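Stemau Support - Ticket 329
Product: Sokol office phone system / Nellelis handsets
Opened: Apr 28, 2023
Priority: High
Status: Closed, see last note

Reported problem
Calls drop at the 14 minute mark, every time. Incoming and outgoing both. Caller hears silence, our end gets a beep and then dial tone. Internal calls ok, extension to extension ran over half an hour no worries. Voicemail ok. Only started after the modem swap in February but it took a while for anyone to put two and two together, most of our calls are short.

Affects all desk handsets plus the cordless in the kitchenette. Mobile app on 4G is fine. Mobile app on office wifi drops same as the desks.

Tried before logging
Rebooted the lot. Modem, switch, base station.
Swapped the patch lead on reception.
Rang the internet provider, 35 minutes on hold (from a mobile, obviously), they reckon the line is clean.
Factory reset one handset. Made it worse, it lost its extension and had to be re-added by hand.
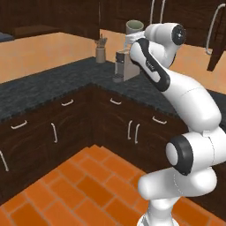
Also turned off the power saving option on the cordless in case that was it. No change. Put it back on.

Support reply 1
Thanks for the detail. A drop at the same point each call is nearly always the session timer. Phone system sends a refresh partway through, something on your network eats it, system decides the call is dead and hangs up. App working on 4G points the same way. Can you tell us the make of the new modem and whether SIP ALG is switched on? Usually under Advanced, then NAT or Firewall. Some hide it under "VoIP helper".

Customer update
Modem is a Gultus, the one the provider sent out. Can't see SIP ALG anywhere. There's a "Voice passthrough" tick box under Firewall, it was ticked. Unticked it, saved, rebooted.

Test call 1: dropped, same spot.
Test call 2: dropped.
Reception is getting pretty cranky about it, they've been giving out a mobile number to anyone who sounds like a talker.

Support reply 2
Passthrough box is the right one. On some firmware it doesn't stick after a reboot. Please check in this order:

1. Log back in and see if the box has re-ticked itself.
2. If it has, untick, save, then go to Maintenance and hit Write Config before you reboot. Save on its own only holds until the next restart.
3. Set the UDP timeout to 100 seconds. Yours will probably be on the default, which is too short for these handsets.

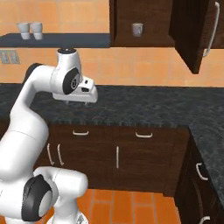

4. Reboot the modem first, wait for the lights to settle, then the base station. Handsets will re-register by themselves, give them a few minutes.
5. Make one long outside call from a desk phone and one from the cordless. Let both run well past where they normaly drop.

Customer update
Box had re-ticked itself, yep. Did 2 and 3. Write Config was greyed out until I logged in as admin instead of user - might be worth adding that to your steps.

Desk phone call: still up at half an hour, hung up myself.
Cordless: same, still up.
App on office wifi: same.

One handset shows the wrong time now, an hour out. Not urgent. Is that us or you?

Support reply 3
Good news on the calls. The clock is daylight saving on that handset, it's the one you factory reset. Menu, Settings, Time, set region again and it should pick up on the next sync. Have added the admin login bit to our notes, ta.

If the provider pushes new firmware the box may come back on. Check there first if drops start up agian.

Closing note
Clock fixed. No drops since. Ok to close. Please leave the timeout value on our account notes, whoever does the next modem swap will need it.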